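Section 4. Putting up the Rovusholm curtain track

8 shares · 3 comments

By now you should have a wall, a ceiling and the contents of Box A laid out on the floor. If you also have a cat, shut it in another room. The glider bag is small, noisy and, to a cat, irresistible.

The Rovusholm track comes in two lengths, 98 cm and 145 cm. Both go up in the same way. If you bought the longer one for a narrow window, Section 9 covers cutting it down, and Section 10 covers what to do if you cut it in the wrong place.

4.1 Marking the wall

1. Hold the track above the window and decide how high you want it. Then have someone else hold it while you stand at the far side of the room and change your mind.

2. Mark the ceiling end of each bracket with a pencil. Use a spirit level. The top of the window frame is not a spirit level, whatever the builder may have believed.

3. Measure 19 cm outwards from each side of the window opening and mark the outer brackets there. The curtain needs somewhere to go when it is open.

4. On the 145 cm track, mark a middle bracket as well. It looks optional and isn't.

CAUTION: Check for pipes and cables before drilling. Cables often run straight up from a socket or switch. In older houses they may run wherever the electrician was standing at the time.

4.2 Fixing the brackets

5. Drill each hole to the depth of the grey plug and no further. Wrap a bit of tape round the drill bit as a marker if you don't trust yourself.

6. Push the plugs in until they sit flush. A plug that goes in with no effort at all will come out the same way. Use the fatter brown plugs for crumbly plaster.

7. Screw the brackets on, leaving the last half turn until the track is in place.

NOTE: The brackets have a front and a back. The back has the word BACK on it. We added this after a number of telephone calls.

4.3 Hanging the track

8. Offer the track up to the brackets with the open channel facing down. Press until each bracket clicks. If you hear two clicks from one bracket, take it off and look for the broken piece.

9. Finish the half turn you left in step 7.

10. Slide the Clidine gliders in from the right-hand end. Put one more in than you think you need, then fit the end stop. Fit the end stop before you let go of anything. Gliders roll a surprising distance and always under the radiator.

4.4 Hanging the curtain

11. Wash or air the curtain first if it has been folded. The Caldeira lining can be ironed on a cool setting. The Nastitz blackout lining can't be ironed at all, and people who have tried it now own a Nastitz lining and a second-hand iron.

12. Set the header tape hooks in the middle row of pockets. Use the top row to drop the curtain lower and the bottom row to lift it. Yes, that is the right way round.

13. Start from the outer edge and work inwards, one hook to one glider. Get the weight of the fabric over your shoulder while you do this. It will be over your head soon enough.

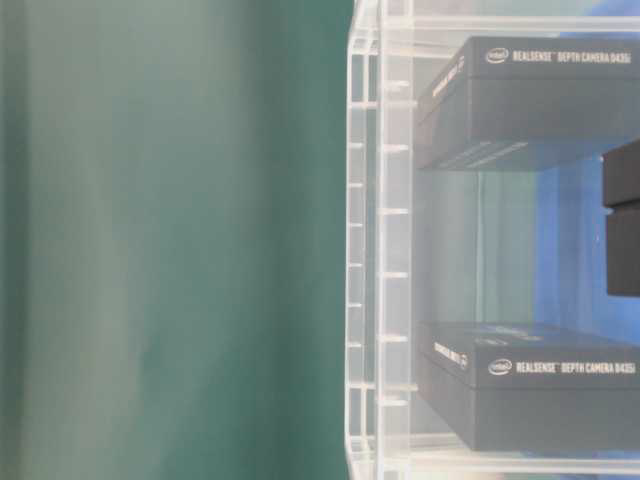
14. Draw the curtain fully across and leave it alone until morning. New fabric drops a little in the first night, and anything you pin up at 10 p.m. in a temper will be the wrong length by breakfast.

15. Check the hem. It should clear the floor by the thickness of your little finger. If it drags, move the hooks down one row before you go looking for scissors.

CAUTION: The track is rated for curtains up to 25 kg in total. Children swinging on the curtain count towards this figure.

4.5 If the curtain sticks

Most sticking is caused by a glider sitting sideways. Take off the end stop, slide the gliders out and put them back the same way round. If it still catches at one spot, run your thumb along the channel there and feel for a burr. A nail file deals with it. Don't use cooking oil, which works nicely until February and then collects every scrap of fluff in the house.

If the track has bowed in the middle, go back and read step 4 again, slowly. The spare bracket is in the bottom of Box A, under the flap.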